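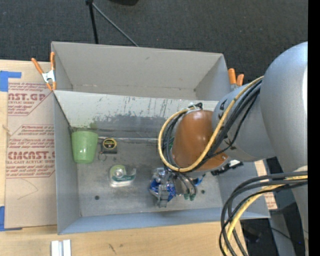

Festport > Projects > Storkeo > Progress reports

Storkeo sorting room: report for May

The work with the divided bin has continued as we agreed. We use the wide front part for small items from desks and drawers. In May this part received, among other things, a light green plastic cup, a small black tape measure with a yellow-and-black label, and a tape dispenser still in its clear package. The rear part is kept free for items which must go back to the owner.

The floor of the front part is worn, and the divider has thin scratches on the upper half. Stellan Viklund has looked at it and thinks the bin can serve one more season. I would like to ask for your opinion before we order a new one.

We planned 30 sorting sessions and have held 14. The delay comes from the move of the shelves, which took three weeks longer than I wrote in my last report. Frøydis Hägglund has now made a new schedule with six sessions every week.

One question is still open. Packaged items and loose items are now put together, and Njål Myklebust proposes to separate them already at the door. We will try this in the next period and report the result to you.

Tuva Tveit

Related items
Storkeo: report for April
Clancombe storage plan
Labels for shelves and boxes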